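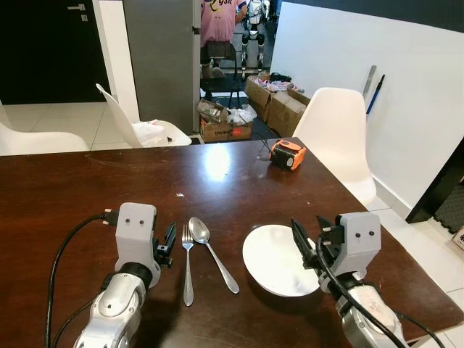 How Does a Robot Pick Up a Spoon?
By Zerrin Gezer

Pick up a spoon. Go on, get one from the kitchen! I'll wait.

Easy, right? You probably didn't think about it at all. Your fingers slid under the handle, your thumb came down on top, and up it went. Now put the spoon back on the table and try again, but this time use only your thumb and one finger, and keep them perfectly straight. No bending! Harder? Welcome to the world of a robot gripper.

A gripper is a robot's hand. There are lots of kinds. Some have three fingers, some have five, and some have no fingers and grab things with a suction cup, like the bottom of a bath toy. The kind we tested at Drovport this spring has two fingers that slide together and apart. Engineers call them parallel fingers, because they stay side by side like train tracks while they close.

Why is a spoon so tricky?

A spoon is thin and it lies almost flat. If the fingers come down a tiny bit too high, they close on air. If they come down too low, they bump the table, and bumping a table is bad for fingers (robot ones and yours). A fork is just as sneaky. A bowl is a different puzzle. It's much too wide to grab around the middle, so one finger has to go inside the rim and the other outside, and then they pinch. Try that with your two straight fingers and a plastic bowl. It works really well! Just don't fill the bowl with soup first.

Who is driving?

Robots can learn to do some jobs by themselves, but often a person shows them how. That's called teleoperation, which is a long word for "driving from a little way off." The driver holds one controller in each hand. Move your left hand forward, and the left arm goes forward. Squeeze a trigger, and the gripper shuts. It feels a bit like a video game, except that the thing you drop makes a real clang. 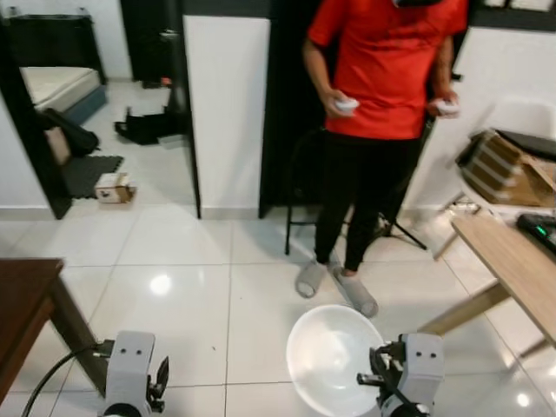

The hardest part for new drivers is knowing how far away things are. Your own eyes are good at this. A robot's camera may be in a very different spot from where your eyes would be, so a bowl can look close when it is still a hand's width off. Most people reach too short at first, then too far, and then they slow down and get it.

Our two grippers

We compared two sets of fingers, and we gave them names so we wouldn't mix up our notes. Sidus has smooth fingertips. Dastia has fingertips with a rubbery skin, a little like the bottom of a sneaker.

Each set got 900 tries with the same spoon, fork, and bowl. That is a lot of spoons! Dastia was the better one with the bowl, because the rubber stops the rim from slipping. I expected it to win with the spoon too, but Sidus did. Its tips are thinner, so they can sneak in close to the table on each side of the handle. I was so surprised that we did the spoon part over again, and Sidus won that one too.

Try it at home

You need two wooden craft sticks, some tape, a spoon, and a plastic bowl. Tape one stick to your thumb and one to your pointer finger so they stick out past the ends. Now you have a gripper! See how many times you can lift the spoon into the bowl in 9 tries. Then wrap a rubber band around the end of each stick and do another 9. Write down both scores.

For an extra challenge, close one eye. Or ask a friend to be the robot, with the sticks on and both eyes shut, while you tell them where to move. "Left a bit, down, stop, squeeze!" You'll find out very fast how careful a driver has to be.

Words to know

Gripper: the part of a robot that holds things.
Parallel: side by side and always the same distance apart along the way.
Teleoperation: driving a robot with controls.
Friction: the rubbing force that keeps things from sliding. Sneakers have lots and wet soap has hardly any.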